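I've been promising a thread on the grasp planner rewrite for ages and the coffee is still warm, so let's go. It's a long one, sorry in advance, my mother says I tell stories like I'm walking the dog.

A bit of background for the new folks (hi!). Sunellow is our planning stack for arms that share a table. It takes whatever the perception side thinks is out there, proposes grasps, throws away the silly ones and hands the rest to the motion planner. I've been living inside the "throws away the silly ones" part since May.

The old filter was really sweet and really dumb. It fit a box around every object, checked whether the fingers could straddle the box, and called it a day. For mugs and cartons you'd never notice. For anything lumpy, the box is mostly air, and the fingers would close very confidently on the air.

So the new version works on the surface itself. We sample up to 2000 points per object, pair them up wherever the normals more or less face each other, and score each pair on how much the surface wobbles in a small patch around the contact. That last bit was Lucie Fortin's suggestion and I want her name on it, because I'd fought her on it for a week and I was wrong.

My test table in sim is plain on purpose. White objects, gray top, no textures, so I can't fool myself that color is helping the segmentation. There's a round disc with a raised hub, a knobby lump and a little flat fragment, and between them they've found more bugs than our whole unit test folder.

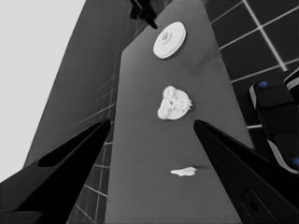
Ojārs Sakalauskas wrote back asking why I bother with the flat ones at all, when a suction cup would take them without any planning. He'd rather see the time go into the lumpy objects, where the scoring matters.

Fair question, Ojārs, and I did chew on it! My answer is that flat pieces are where the collision side gets exercised. The fingertips have to come down nearly to the tabletop, and if your clearance margin is even slightly too generous, every single candidate gets rejected and the planner shrugs at you. I had it set at 8 millimeters for the longest time and spent an entire Wednesday blaming the mesh.

The margin is now per link instead of one number for the whole hand. Tips get a small one, the wide part of the finger keeps the big one. It's a tiny change in the config file and it made me happier than some vacations have.

Now the part I'm still grumpy about: more than one gripper around the same table. Each arm used to plan as if the others were furniture, frozen wherever they'd last been seen. That's fine until two of them want the same lump. We're trying reservations, where an arm claims a chunk of space for a chunk of time and everybody else plans around it. Hanadis, our little scheduler, hands out the claims.

It mostly behaves. When it doesn't, it's usually a claim that never got released after a failed plan, so one corner of the table becomes haunted and no arm will go near it. I added a timeout, then I added a log line for the timeout, and then I found 13 different places in the code that could return early without letting go. All wrapped up properly now, I think, I hope.

On speed, since a couple of you asked in my messages: scoring one object takes 195 milliseconds on my desk machine. I'd like it lower, and the neighbor lookup is the obvious thing to go after. If you've got a favorite library for that and strong feelings about it, I'm all ears, please come and be opinionated at me.

Next up is feeding it noisy point clouds in place of these lovely clean meshes, and I expect my pretty surface scores to fall apart in at least one embarrassing way. I'll post the plots when I have them, ugly ones included. Off to top up this coffee.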